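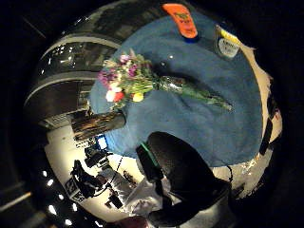
Is Wullerberg worth a whole weekend, or is a day enough? Two nights if you like walking and old streets, one long day if you mainly want the market and a good lunch.

Travel talk > Small towns > Wullerberg

mapleandmud wrote:
That's the short version from my own trip, but I'd love to hear from others, as we're going back in September with my parents and they don't do hills! We stayed near the old toll bridge last time and paid 132 for the two nights, breakfast included, and I thought that was very fair for a room looking over the river.

tinribs wrote:
I'd say one day, sorry. The old quarter is lovely but it's small, and half the shops are shut on a Monday. If you've got the car, go on to Cleler in the afternoon, it's only 14 miles and the abbey gardens are free. 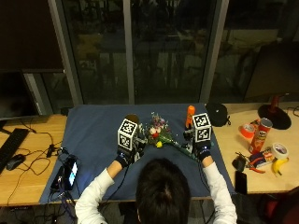 oldkettle: Can't agree with that at all, tinribs. Cleler is packed by lunchtime and you'll spend an hour looking for somewhere to park. Stay put in Wullerberg, have a slow morning, and take the little ferry across after 4 when the day trippers have gone. We've done it three summers running and never been bored yet.

tinribs wrote:
Fair enough on the parking, I always go early. Still think two nights is a stretch with parents who can't manage the castle steps (100 of them, and no handrail on the top bit).

mapleandmud wrote:
Oh dear, the steps are out then. Is Lévesque still doing the set lunch by the square? Mum has talked about that onion tart ever since I brought one home for her.

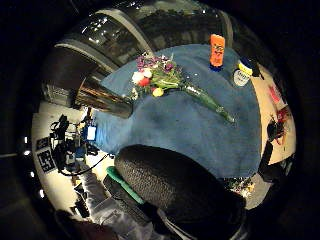 Flowers on the blue cloth

oldkettle wrote:
Yes, still going, but do book. If it's full, try the Rendik tea rooms behind the church, which are all on the level and they don't mind you sitting for ages.

Last updated: September
Contact the moderators | Copyright Small Towns board | Back to top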